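Stitching method cuts dropped needles in robot trials

A research group working on the Prasau surgical robot has published results for a new way of teaching it to stitch. The method, called Tijani, splits each stitch into short steps and checks the angle of the needle before every one.

The group trained the system on 2328 recorded stitches, all made by surgeons working the arms by hand. It was then tested on 200 stitches it had to make alone. The needle was dropped in three of them - an earlier version had dropped it far more often.
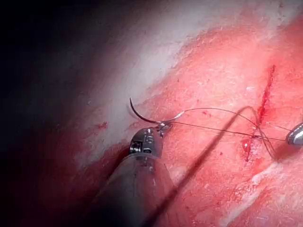 Folasade Okonkwo

The curved needle is held near its back end, which leaves most of the arc free to pass through the tissue. Getting that grip right was the hardest part, said Halina Jabłońska, who led the work.

"If the angle is slightly out, the thread pulls on the edge of the cut," she said. "We would sooner the arm stopped and took hold again."

Knots are still tied by a surgeon. Margaux Coste, who wrote the control software, said tying would be the next step, with first tests planned for July.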